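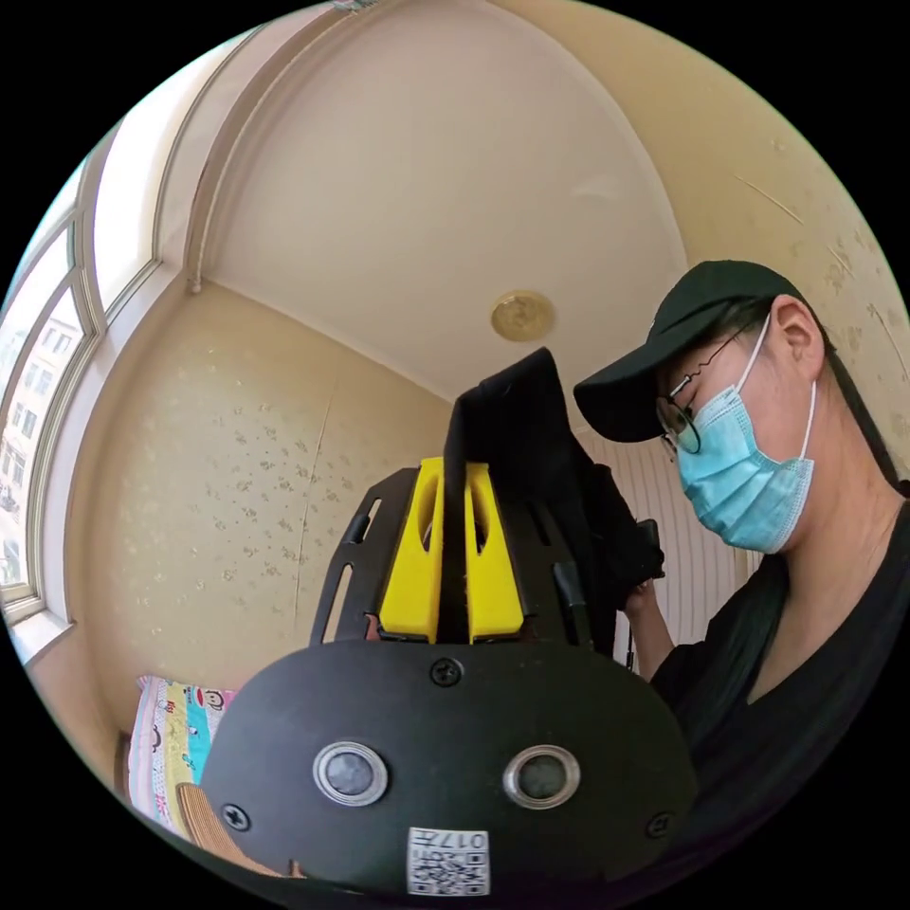
Attachment 1: small bedroom, back wall, with the vertical line left of the middle. Ceiling light and window also in view.

Ticket 616
Site: Lundton, top floor
Area: small bedroom
Category: walls and finishes
Priority: normal
Opened: Mon 11 April
Reported by: Soledad Lindqvist
Assigned to: Gavin Haldane, Grilteveck
Status: monitoring

Summary
Long vertical line in the wallpaper on the back wall. Could be a wallpaper seam that has opened or a crack in the wall under it. Reporter asks which, and whether the bed can go back against that wall.

Reported details
The line was noticed in March when the bed was pulled out for cleaning. Reporter does not know how long it was there before that. No leak reported from the roof. No work done in the room this year except a replacement lamp in the ceiling light. Paper is beige with a faint floral speckle, applied by a previous occupant. There are also a few streaks in the patterned paper on the right, high up.

Log

09:20 GH
Attachment received. Line runs down the wall left of the middle. Can't separate seam from crack on the picture. Asked reporter to press the paper with a fingertip on both sides of the line, top to bottom, and note any place where it moves.

10:05 SL
Pressed both sides. Left side is firm all the way. Right side gives a little from shoulder height down to the baseboard and makes a papery sound. Nothing crumbles behind it. No damp feeling. The streaks on the other side feel the same as the rest of the paper.

10:15 GH
Movement on one side only fits a lifted edge. It does not rule out a crack. Visit booked for the afternoon. Please leave the wall clear and do not tape or glue the line before then.

14:10 GH
On site. Checks in order:

1. Moisture meter on both sides of the line at three heights, then at the streaks. All readings in the dry range and level with the rest of the wall.
2. Straightedge, 1000 mm, held across the line. No step from one side to the other.
3. Pattern match. The speckles do not carry across the line, so two strips meet here. The line is a joint in the paper for its full length.
4. Lifted the loose edge at shoulder height and looked behind with a flashlight. Old paste has gone to powder. Hairline in the plaster behind the joint, 100 mm long, ending in sound plaster at both ends.
5. Tapped the plaster on both sides. No hollow spots.
6. Curtain rail fixings and window reveal checked for movement. Tight.

So both descriptions were partly right: an open paper joint, and a short hairline under one part of it. The hairline does not follow the joint to the ceiling.

14:50 GH
Brushed out the powdered paste. Hairline filled with Dagdag fine filler and left to set. Pencil tick placed on the plaster at each end of the hairline before filling, so any growth will show. Edge left open overnight.

Next day, 11:30 GH
Filler sanded. Edge pasted with Nolex seam adhesive and rolled down from the top. Paper had shrunk slightly, so the joint is closed but still visible in daylight from the window — this will not improve without new paper. Streaks wiped with a barely damp sponge on a test patch. No change, stopped there to avoid lifting the print.

12:40 SL
Joint looks better. Still want to know about the bed.

12:55 GH
Bed can go back after two days. Leave 100 mm between headboard and wall. Keep the window open for a while each morning.

Open items
Streaks: cosmetic, dry, cause not found. No action unless they spread.
Recheck of the joint and the hairline at the next quarterly visit. If the joint has opened again, strip that width of paper and inspect the plaster before repapering.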